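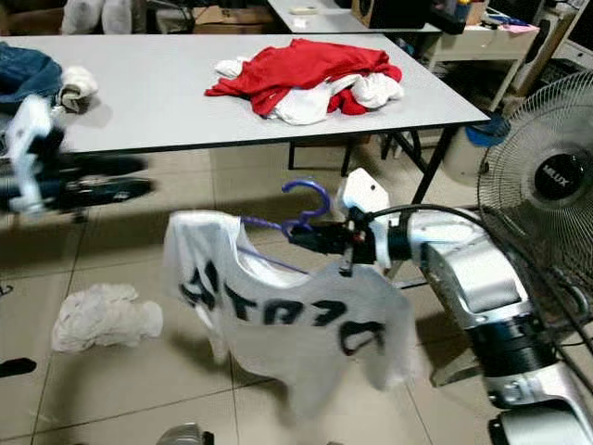 Garment care

Garment care is the set of processes used to clean, dry, finish and store clothing between periods of wear. It covers washing, stain removal, drying, pressing, folding and hanging. The term is used in both household and commercial settings, although commercial laundries usually separate care (routine processing) from restoration (repair, dye correction and treatment of old stains).

Fiber behavior

The correct treatment of a garment depends mainly on its fiber content. Cotton is stronger wet than dry and tolerates repeated machine washing, but it creases easily and may shrink when heated. Wool felts when heat, moisture and agitation are combined. Polyester absorbs little water and dries quickly, but it holds oily soils and can take a permanent crease if it is cooled too fast after a hot cycle. Viscose loses much of its strength when wet and should not be wrung.

Knitted fabrics behave differently from woven ones. A knit is built from interlocking loops, which open under load and may not fully return. Heavy knits are therefore dried flat. Light jersey, the usual fabric of T-shirts, can be dried on a line or a hanger with little distortion, provided that excess water has first been removed by spinning.

Shrinkage

Three types of shrinkage are generally recognized. Relaxation shrinkage is the release of tension put into the fabric during knitting, weaving or finishing. Felting shrinkage is limited to wool and other animal fibers. Thermal shrinkage affects synthetic fibers heated above the temperature at which they were set. Most relaxation shrinkage in cotton jersey takes place in the first few launderings, and the length usually changes more than the width.

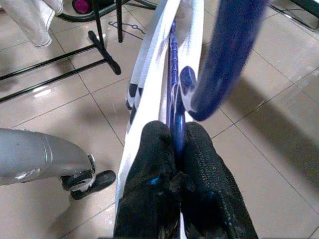 Ohemaa Arthur
Contributing editor, textiles and household technology

Printed garments

Prints are applied by several methods, and each sets its own limits on washing and finishing. Plastisol ink, common in screen printing, forms a flexible layer on top of the cloth. It resists water but softens under an iron. Water-based ink penetrates the fibers and leaves a softer surface, with somewhat more fading over time. Heat-transfer films are bonded with adhesive and tend to fail first at the edges of the design.

Printed garments are normally washed inside out in cool water and pressed from the reverse side. Chlorine bleach attacks many dyes and can yellow some adhesives.

Drying

Tumble drying combines heated air with mechanical action. It is fast, but it abrades fibers, and the lint collected in the filter is largely material lost from the load. Line drying causes less wear. Its main drawbacks are stiffness in cotton, fading in direct sunlight and the time required in humid weather.

Hanging and folding

Hangers carry the weight of a garment at the shoulders. Molded plastic and wire types are inexpensive; broad shaped hangers spread the load and are preferred for tailored jackets. A hanger wider than the shoulder seam leaves a raised point in the sleeve. With narrow necklines, the hanger is inserted from the hem to avoid stretching the collar.

Folding is preferred for sweaters and for long-term storage of knits. Acid-free tissue may be placed in the folds to soften creases.

See also: Care label; Dry cleaning; Fabric softener; Ironing; Textile conservation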